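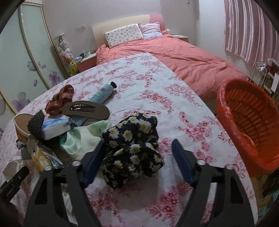
Equipment planning for hand-held gripper collection

Equipment planning for hand-held gripper collection is the work of choosing, costing and scheduling the tools used to record handling tasks in homes. A hand-held gripper is carried by a person and has fingers like those of a robot arm, so that the recordings can later be used to train one. The subject is usually treated apart from the purchase of the arm itself.

Main costs

The largest item in most plans is the gripper. The Sketach, a two-fingered model, was listed at 677 euros in the price sheet of 15 Apr 2022, without a camera. With camera, mount and case the price was 1090 euros. Finger pads are sold in pairs and wear faster on rough cloth than on plastic or card. Buyers normally enter them as a running cost.

Household goods are budgeted separately. Tidying tasks call for soft items such as crocheted or knitted pieces, along with small packets, tubes, hair clips and a basket to put things in. Many projects use what is already in the home and set money aside only for breakages.

Quantities

The Hinolau project planned 14 homes with 2 grippers, one in use and one spare. The spare was moved between homes by car. Its first budget left out storage cards and spare batteries, and both were added in May. Dustitance, which supplied the grippers, later offered them as a single kit.

Buying or hiring

Short projects often hire. Bednárik, a hire firm, charges by the week and includes pads but not postage. Hire becomes dearer than purchase if the work overruns, and homes are often rebooked at short notice. A hired gripper may also have to go back before the recordings have been checked.

See also

Robot end effector
Laundry handling
Equipment hire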